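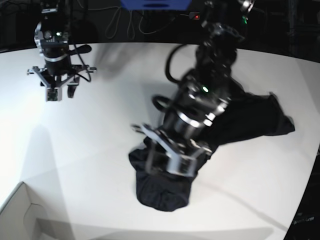 Pankaj Sisodia wrote in to ask how to get cat hair off dark clothes before they go in the wash. Start dry. Put on a damp rubber glove and stroke the fabric one way, then pick off the clumps. Ten minutes in the dryer on no heat, with the lint screen cleaned first, will pull out more.

Wash after that, and don't pack the drum. Hair needs room to rinse away.

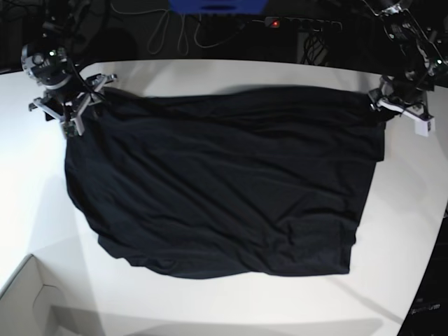
Kanchan Maurya would skip the fabric softener on anything the cat sleeps on, and I agree. Cats dislike strong scents, and some will stop using a blanket that smells of it. Use half a cup of white vinegar in the rinse — the smell is gone once the load is dry.

Cat beds and throws do fine with a wash every 2 weeks, more often in shedding season.

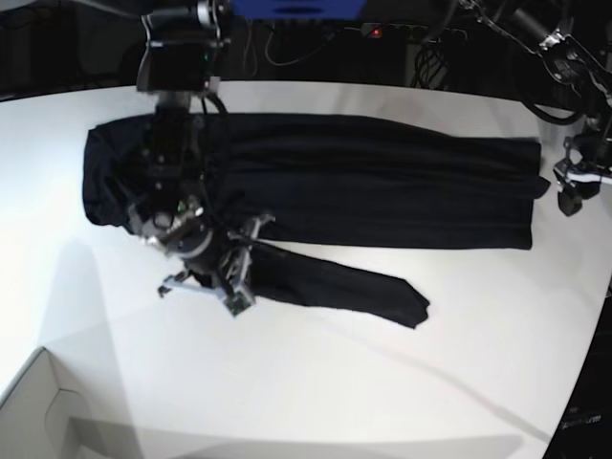
Rondgate, March. The heavy shedding has started. Brush the cat daily, outdoors or over an old sheet, and shake the sheet out before washing it. Keep black clothes behind a closed door until you need them.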